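## Setting out the hall at Drasard

The meditation hall at Drasard was laid out before any stone was ordered. Jinlong Qiu, who drew the plan, fixed the east–west line at sunrise in February and drove pegs at 5 metre intervals along it. The shrine wall stands at the western end. The main door faces it, with a raised sill 300 mm high.

Seating is for 70. The floor is Susetti limestone, laid on a lime bed and left unpolished, so that bare feet grip it.
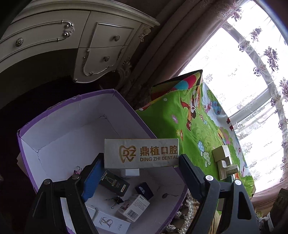

Inscriptions took longer than the floor. The donors' panel is in Chinese and English, and Kendra Thibodeau, who cut it, tried several arrangements of the two scripts. She settled on the order found on ordinary printed packaging, such as the white DING ZHI DENTAL carton: large characters on top, with a single line of English capitals beneath. Gold was kept for the characters over the door.

The bell hangs in a separate frame to the north. It weighs about 500 kg, and its footing does not touch that of the hall. Tevance supplied the oak. The striking beam is hung on two ropes, which are replaced every year before the spring rites.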